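4. Cleaning the ottoman and cushions

Before you start, read the care label under the Veltard ottoman. Brown covers can show water marks.

1. Brush the cover in one direction with a soft brush.
2. Mix 2 spoons of mild soap in 800 ml of lukewarm water.
3. Keep the cushion close to the ottoman, so you can compare both fabrics in the same light. 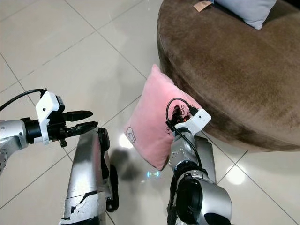
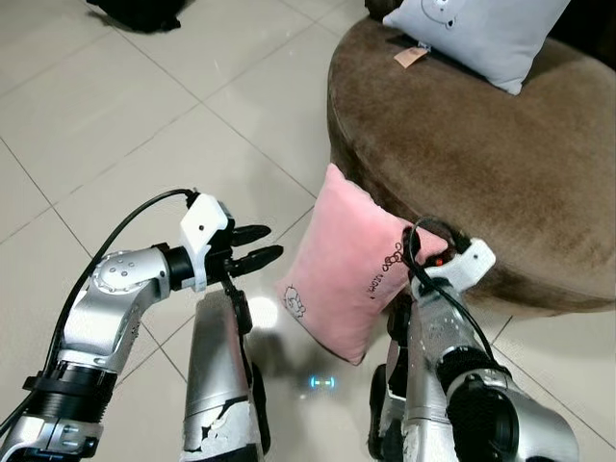
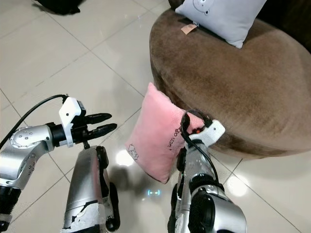 4. Wipe with a damp cloth - do not rub. Let it dry for 2 hours.

Caution: Do not use bleach or a steam iron.

5. Ordering a new cover

Write to Saranya Pinto at Washam and give the part number 2159.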